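## Questions fréquentes : plier et ranger un maillot de basket

**Faut-il repasser avant de plier ?**
Non. Surtout pas sur le flocage, à moins d'aimer décoller des lettres.

**Puis-je plier en travers du numéro ?**
Vous pouvez. Au bout d'une saison, le pli aussi aura son numéro. Chez Workel, on plie juste sous l'inscription.

**Combien de maillots par bac Ustis ?**
Trois piles tiennent. La quatrième tient aussi, jusqu'à l'ouverture du couvercle.

**Et si je n'ai pas de table ?**
Le sol convient, pourvu que le chien soit ailleurs. Une moquette rase retient bien le tissu. 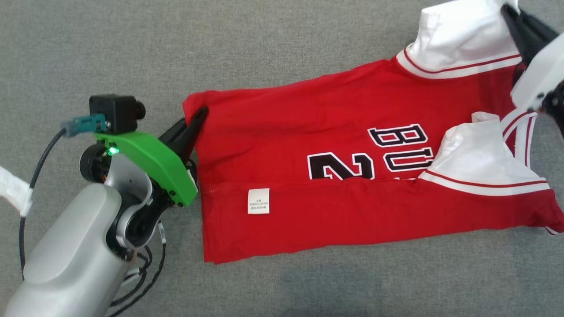 *Maillot rouge en cours de pliage, pli sous les lettres.*

**Où lire la température de lavage ?**
Sur l'étiquette, celle que vous avez coupée en juin parce qu'elle grattait.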